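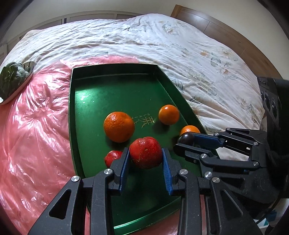
Elīna Kuusk says the open day at Tirnora taught her more about storing fruit than about robots, and she wants to know if the grippers left marks on anything she could have taken home.

I was at the same open day, in Tultville, and I looked at the fruit afterward. I didn't find a bruise I could blame on the grippers. Some pieces had scratches, but I hadn't checked them beforehand, so I can't say where those came from. What I did bring back was a page of notes on handling produce, and most of it works with plain hands.

Picking things up

The grippers there are held by a person, one in each hand, and the handling is recorded so a robot can be taught from it. The fingers have blue pads with a texture to them. Visitors got to try. My first attempt was a squeeze that was far too hard, and the woman running the table told me to close until the fruit stops sliding and then quit closing. The same goes for kitchen tongs.

If your tongs are bare metal, stretch a wide rubber band around each tip. Use new bands and take them off before the tongs go near heat.

Lift an apple from the sides, at its widest part. Set it down before you let go. Dropping it the last inch does more harm than people expect.

Sorting

Use a tray with a rim. Round fruit rolls, and a cutting board won't stop it. Keep everything in one layer with a little space between pieces so you can get your fingers in. Take the soft ones out first and eat those today.

Apples give off a gas that ripens other fruit, so don't leave them in the bowl with things you want to keep. Carrots pick up a bitter taste next to apples. Tomatoes stay on the counter until they're ripe. Broccoli goes in the refrigerator, unwashed, in an open bag.

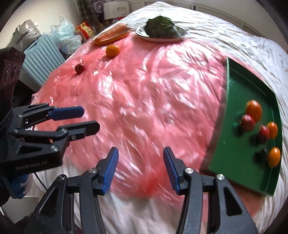
Photo: Tomomi Arai/Tirnora

Working on a bed or other soft surface

You may not have a free table when the groceries come in, and a bed does fine for dry sorting if you cover it. Plastic sheeting is what they had down. At home I use an old shower curtain, washed and dried. Spread it wider than you think you need – fruit finds the edge. A tray will tilt on a mattress, so put a large book or a baking sheet under it if you're going to be there a while.

Put greens on their own plate. Wipe the sheet with a damp cloth, let it dry, and fold it with the clean side in.

Practice for stiff or shaky hands

I asked about this for my father. The advice was to begin with something big, like an orange, and go smaller. Move 3 pieces from the sheet to the tray, rest, and do it again. Stop after 20 minutes. Cherry tomatoes are the hard part, and with tongs I still lose one now and then. Go slowly and come straight down over them.

If you want to visit

The next open day is in September. Wear something with close-fitting sleeves, as loose cuffs get in the way of the grippers. There are 2 tables and a line for each, and the line at the back moved faster when I was there. Parking is on the Moreira side of the building.

Updated 22 Jul 2025 to add the note on carrots.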